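4. The basin on the table

4.1 Why I ended up writing about basins

I started this study wanting to write about drawers. My notes from November are full of drawers, and Karine Pelletier, who read the first draft, can confirm that I had a whole chapter on them (she was very patient!). But every time I sat down with somebody and asked them to talk me through how they put a room in order, the talk drifted to the things that don't close. Tubs, bins, basins, the bowl by the door with the keys in it. People had a lot to say about those, and they said it fast, and I could hardly keep up with my pencil.

So this section is about open containers, and mostly about the small shallow kind that lives on top of a table. I asked everyone in the Tandthorpe group to keep a diary of their tidying, and between them they wrote down 434 separate times that something was put into or taken out of an open container. I'm using "basin" for anything shallow and wide with no lid, and "bin" for anything you'd normally leave on the floor or on a shelf lower than your waist. Those words are mine. Trevor Beaulieu calls all of them "tubs," and Maëlle Gauthier calls them all "the boxes," and you can imagine what that did to my coding sheet.

4.2 High containers and low containers

What I noticed first was height. When a person has one container up on the table and another one lower down, they don't treat the two as the same thing in different colors. The one on the table is for stuff that still has somewhere to go. The lower one is where stuff stays. Lorne Beaulieu told me he'd never thought about it, and then about a minute later he told me he gets annoyed when his brother Dale leaves the mail in the low one, "like it's been dealt with." I wrote that down twice by accident, I liked it so much.

Figure 4 has a layout of the sort I mean. The basin is up on a dark gray tabletop, and the orange bin seems to be either lower down or just past the table's edge, with only its top part showing. The two are easy to tell apart by color, and color came up again and again in the diaries. Maëlle never wrote "the basin on the table" in hers. She wrote "green," and that was enough for her and enough for me too after the first week. 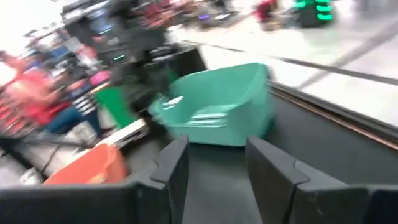

Figure 4. Teal-green basin on a dark tabletop, with an orange bin at lower left.

4.3 What the shallow shape does

I went in thinking depth was only about how much you can fit. Dale talked me out of that one. He keeps a deep bin at home and a shallow basin, both bought on the same trip, and he says the deep one turned into a place where gloves go to die (his words, and he did find three gloves in it while I was sitting there). The shallow one gets emptied every few days, mostly out of embarrassment, and he can see everything in it from across the kitchen.

The diaries lean the same way, though I want to be careful here. Of the 434 entries, 113 were about taking something back out, and in most of those the container was a shallow one. I can't say the shape caused it. People may just put the things they need soon into the shallow one to begin with, and Karine thinks that's the bigger part of the story. We've gone back and forth on this by email more than either of us would like to admit.

The other thing about a wide, low basin is that it's easy to move. Trevor picks his up and carries it from room to room, dropping things off as he goes, and he called this "doing the rounds." Two other people in the group did the same without having a name for it. A heavy bin tends to sit where it is, and then the objects have to come to it, one handful at a time, and that was the part of tidying that people grumbled about the most in their diaries!

4.4 A note on empty ones

I asked everyone what they do with a basin when there's nothing in it, expecting a boring answer. Lorne stacks his under the sink. Maëlle leaves hers out on purpose, right on the table, and says that if she puts it away the mail goes straight onto the chairs. I tried her way at home for the rest of the study. My chairs have been clear ever since, but the basin has a stapler, two lemons and a library card in it, and I'll come back to what counts as "put away" in Section 5.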